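Keeping Newspapers and Press Clippings at Home

Guidance from the Hedlund Press Archive, Reader Services
Revised 4th May

Newsprint is made to be read once. Readers who wish to keep election editions, columns or coverage of a family member should begin within days of publication, while the paper is still flexible.

Handling

Wash and dry the hands before touching newsprint. Hand cream should not be used beforehand. Lay the page flat on a clean surface and cut with long-bladed scissors, leaving a margin on all sides. Write the name of the paper, the date and the page number in soft pencil on a separate slip. Ink and adhesive labels must not be used.

Paper clips, rubber bands and household tape should be removed from older clippings. Tape that does not lift easily is best left in place until a conservator has seen it.

Storage

Place each clipping in an acid-free folder, with no more than 14 to a box. Whole newspapers should be stored flat and opened to full size where space allows. Attics, garages and basements are unsuitable. 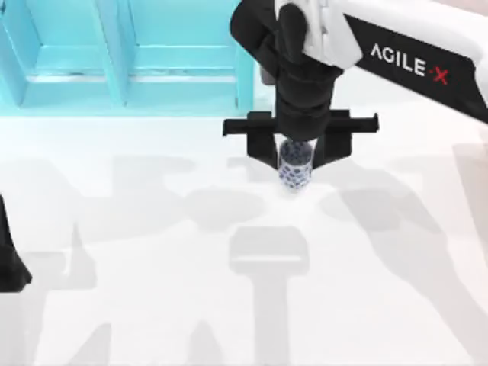
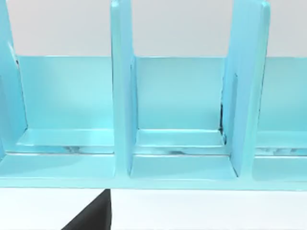 Copies

A photocopy on acid-free paper will outlast the original and should be the copy that is passed around at home. Scans may be saved under the date of publication, followed by the title of the paper. Keep a second set on a separate drive and check every January that the files still open.

Readers holding larger collections, including bound volumes, may write to Maj-Britt Nygård at the Giltow reading room before discarding any part of them. The archive does not accept unannounced deliveries.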